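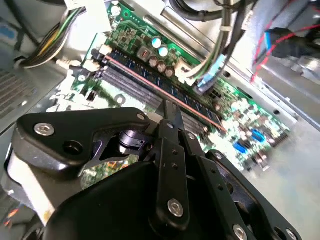

# About Fundar

Fundar takes apart desktop computers that offices and schools no longer want, tests the parts and sells the good ones on. We work out of one unit in Plingate. Memory, drives and cables come out first, then the board, then the power supply. The bare cases go for scrap.

Neville Pilkington started the business with a bench, a box of screwdrivers and a contract to clear 200 machines from a college. He did those by hand. We still do plenty by hand, but the memory is now pulled by a robot arm we call Ugwu. Most of the people who visit us want to know how that cell is kept running, so the rest of this page is mostly about that.

## How the cell is set up

Ugwu is one arm, one gripper and one small camera at the wrist. The computer lies on its side on a flat plate with two stops, and an operator pushes it up against the stops by hand. We tried a powered clamp for a while and took it off again. It bent the thinner cases.

Before a new model goes through, someone has to teach it. That means opening one machine, lighting it properly, and moving the arm in slow steps until the fingers line up with the memory. Cables are the usual problem. Power leads and drive cables hang where they like, and no two machines are routed quite the same, so the operator ties them back before the arm moves. The retention latches are opened by hand too. Ugwu can do some of them, but a snapped latch makes a board much harder to sell and we would sooner spend the few seconds.

Teaching a model takes a morning if the board is laid out in a way we know. It has taken two days. Once saved, the positions go into a shared folder along with notes on which latches stick and where the cables need to be tied.

## Looking after it

The gripper gets the most attention. At the start of each shift the operator wipes the finger plates, checks the screws on the linkages with a hex key and runs the fingers open and closed 12 times with nothing between them. If the movement is uneven, the arm stays parked until Neville or one of the bench staff has looked at it.

Dust is what does the damage. Old office computers are full of it, and it works into the pivots. We blow out every case before it reaches the cell, and the gripper comes off the wrist for a full clean every Sunday, when the line is stopped.

After any work on the gripper we check the alignment on a scrap board before going back to real stock. The arm has to touch the same spot from both sides. If it doesn't, the wrist mount is loosened, reseated and checked again.

We wear wrist straps at the cell and at the benches, and the plate is grounded.

## Where we are now

Last year roughly 1,888 machines came through the unit. Of those, 1,037 went through Ugwu – the others were laptops, small cases or models we only saw once and didn't bother to teach.

Our second site, Stolollow, opened in April and does testing and packing only. Memory pulled at Plingate goes there in trays, is tested overnight and is graded the next morning. Anything that fails goes to a metals recycler.

## Visiting and sending us equipment

We collect from businesses and schools, and there is no minimum. Please take out any discs and tell us if a machine has a case lock, with the key if you still have it. Drives are wiped or shredded, whichever you ask for, and you get a written record.

If you would like to see the cell, ask at the front desk when you drop off. Mornings are best – the afternoons are often spent teaching new models, and the arm doesn't do very much.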